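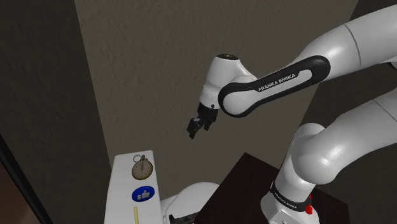

The Franka in the simulated cell, fingers slightly parted, with the watch, the blue badge and the yellow stick on the white strip.

Setting up the gripper in the Pluna cell

I've rebuilt this cell from scratch more often than I'd like (last time was March, after I saved over the good file - my own fault), so I've finally written the steps down. It's all done in simulation. You'll need Pluna installed, the Weven arm pack, and a cup of tea for the first load, which takes ages on my machine.

1. Load the room first, then the arm
Open the empty room and bring in the two tables before you touch the robot. I used to do it the other way round and the arm would end up half sunk into the dark table, then fling itself across the room the moment I pressed play. Very funny once! With the tables in, add the arm and lock its base. Save here under a new name.

2. Set the port
Pluna talks to the arm controller on port 3410. If you've got Horkel running as well it will grab that one, so move Pluna to 3438 and change the number in the controller settings too. Both places! I lost a whole evening to changing only one of them.

3. Park the arm
Before you put anything on the white table, send the arm to a parked pose with the gripper up in clear air and the fingers pointing down. Mine sits well away from the tabletop, up and to the right of the watch. Open the fingers a little and save the pose as "park". Every test run starts and finishes there.

4. Add the small things
I keep three on the white strip: the pocket watch, the thumbs-up badge and the thin yellow stick. Put them in a line with a decent gap between them. The watch goes at the far end, badge next, stick nearest the front. Drop each one from just above the surface and let it settle, then freeze it and save.

5. Check the fingers
Close them on nothing, slowly, and watch the pads. They should meet squarely. If one side gets there first, the finger joints have loaded with different limits, so copy the numbers from the left one to the right. Then run open and close 100 times with the log on. I set the log to keep 3000 lines and that covers it nicely.

6. First pick
Start with the badge. The stick is thin and rolls off if you come in crooked, and the ring on the watch likes to snag a fingertip. Go slowly, keep the grip force low, and if the badge shoots off sideways, halve the closing speed and try again.

Last updated May 2020, for the Ibrahim build of Pluna. Older builds keep the joint limits under the Arm menu.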